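Eight months of folding at Iverbridge

I have been putting off writing up the changes in our finishing section because most of the people who ask about them want a yes or a no. Did the machine take the work or didn't it. The answer takes a few paragraphs.

For background, Iverbridge processes flat goods and small garments for rental customers. When I started in finishing there were 21 of us on the line across two shifts. Washing, drying and sorting by barcode had been automated long before I arrived. Folding had not. Sheets went through a roller folder, but anything small, uneven or soft went to a table and a pair of hands.

The first folding cell was installed in February. It came from Sketon, with control software from a smaller company, Zirkham. On plain hand towels it was rated at 700 pieces an hour, and it got close to that when the feed was good. The feed was usually the problem. A towel that arrives flat is easy. A towel that arrives as a lump has to be picked up, a corner has to be found, and the corner has to be held while the rest is pulled out. The cell would try, drop the piece, try again, and after the third failure send it down the reject chute. In the early weeks the reject chute was a full-time station. I know because I was on it.

What the vendor proposed was more demonstration data. People pick up cloth with hand-held grippers that have the same kind of fingers as the machine, the cameras on the grippers record it, and the recordings go into training. A lot of this is done at home now, on whatever surface is available. I signed up for a block of hours and ended up doing more of it than line work.
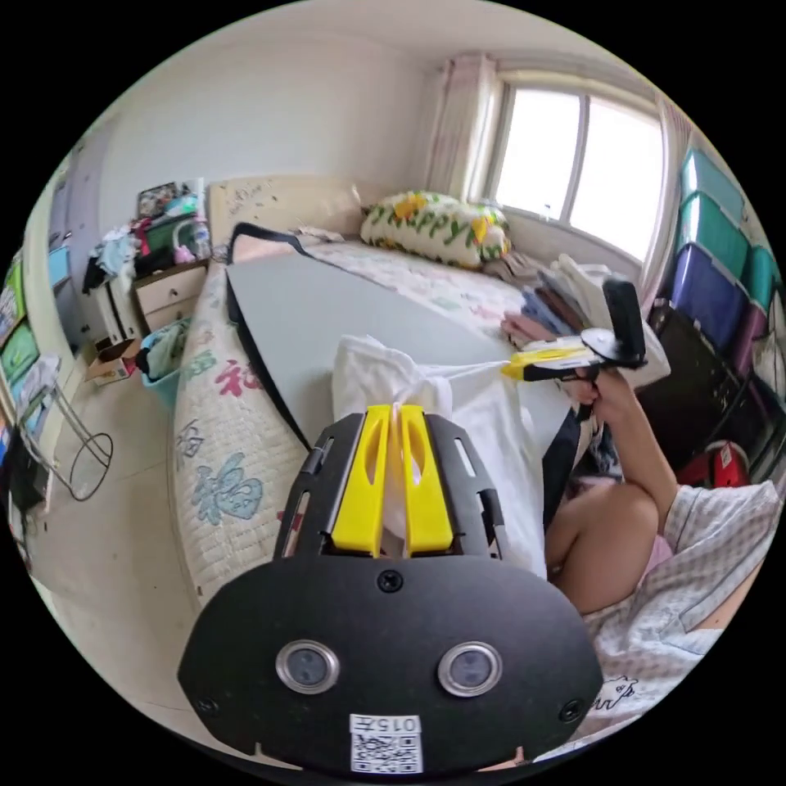 Left gripper, pinching a crumpled white cloth over the gray board.

Some practical notes for anyone starting on this kind of work.

The grippers have no feel. With bare fingers you know how many layers you have hold of. With the tool you have to look, and you learn to watch the edge of the fabric instead of the middle. Everyone who came over from the tables was slower than they expected for the first week, myself included. My folding speed by hand was worth nothing here.

Thin white cloth is the hardest item on my list. The edges disappear against the rest of the cloth. I start by pinching anywhere near the top of the heap, lifting a little, and letting the weight show where the hem is. Then the second gripper goes in. If both grippers go in together they tend to grab the same fold.

Keep the wrists loose. The tool is light for ten minutes and heavy after an hour. I stop every 25 pieces or so now. On my longest day I logged 135 finished folds, and I would not repeat it – my right forearm was sore until the weekend.

Failed picks should be left in the recording. I used to restart whenever I dropped something, out of habit, because on the line a dropped piece goes back to wash. The trainers asked us to carry on and recover. It took me a while to get used to being paid for the untidy part.

Now the section itself. There are 8 people left on finishing at Iverbridge. Nobody was dismissed on the spot, but two fixed-term contracts ended and were not renewed, and several people moved to dispatch, where the pay is lower for evenings and the lifting is worse. A few of us do recording for part or all of our hours. The rate per hour is slightly better than folding. The hours are not guaranteed beyond the current block, and I have asked twice what happens when the block ends. The second time I was told that a new item list was being prepared, with fitted sheets on it.

The line is quieter, and I miss the noise less than the talk. Six people around a table will sort out a shift swap or a broken zipper without stopping work. On recording days I work without that, and the only feedback is a status column that says accepted or rejected. The reason codes are short. Code 4 is "fingers not visible." Code 9 is "other."

As for the cell, the reject rate on towels has come down far enough that the chute station is now shared with the next one over. On napkins it is still poor. The Hailu site is getting the same setup this fall, with newer fingers, and they have asked for our item notes. I sent mine last month. They are mostly about hems.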